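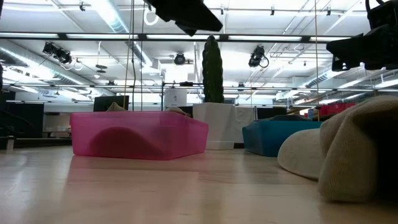

Wilma Nisbet

4. Recording cap-sorting examples (two-arm cell)

Read section 3 first. Arms homed, both leader handles parked, Plirnomier recorder open and showing every camera live.

1. Caps go in a row along the near edge of the table. Brims any which way — mix it up between takes, the model needs the variety.
2. Trays between the arms, red left and blue right. Leave the cactus at the far edge where it is, its in all the older takes.
3. Name the task. Same wording every time, lower case.
4. Press record, wait for the tone, then move. Slow on the approach.
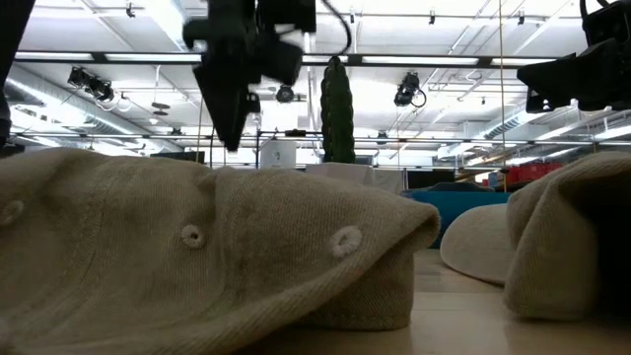

Fig. 4-2. Low view at table height, beige caps close up.

Note: soft cloth folds when you pinch it. Go for the brim or a thick seam. Missed grasp? Keep recording and try again, recoveries are useful. Dropped on the floor = discard the take.

5. Both grippers open and clear of the trays before you stop.
6. Mark the take good or bad right away. Not at the end of the shift, you wont remember.

CAUTION: hands out of the cell while the handles are live. Stop button first, then reach in.

Target is 1,000 good takes per task. Swap operators after 165, or sooner if wrists get sore. Reshuffle the caps every six takes. 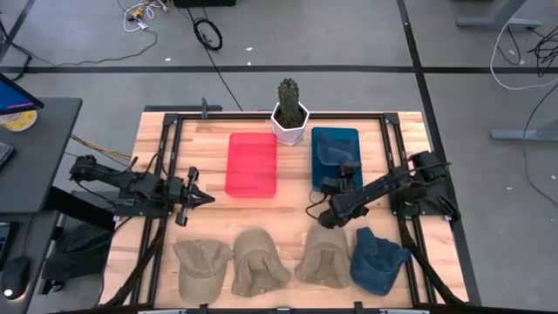

MacAulay writes that step 6 should also allow "unsure", as two operators kept marking slow takes bad when they were fine. Added for the August build — use it sparingly, unsure takes get a second look before training.

Upload: see section 5.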